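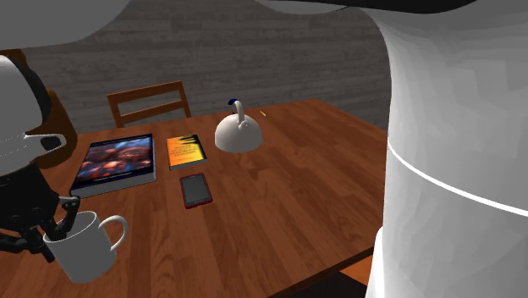 Week 6 of Fernico "training the fleet" in simulation before anything rolls into our dining room. I work the floor at Muna. Some thoughts, since management asked for feedback and then closed the form.

The sim table has a mug, a kettle, a book, a phone and a tablet or picture book on it. No crumbs. No toddler. No guy who puts his elbow down right as you reach past him.

Also, fingers inside the rim of the mug. I got written up for that my first month. Apparently the robot gets a demo reel.

They keep saying it will "only do clearing." Clearing is when people ask for the check, order dessert, or tell you the soup was cold. Take me off clearing and I find out from the reviews.

Our sister place, Tolentino, already went from 7 bussers to 2. The 2 who stayed now reset whatever got stacked wrong, and they wear a headset so the Zisholm help desk can talk to them mid-shift. Same hourly rate.

We were shown a slide that said 623 successful pickups. I asked out of how many. They said they'd get back to me. That was in February.

I'm fine with a machine hauling bus tubs. My wrists would love it. But ask us which parts of the job are bad before you decide which parts to take.

Anyway, I close tonight. If you come in, stack your plates or don't, I'll be by either way.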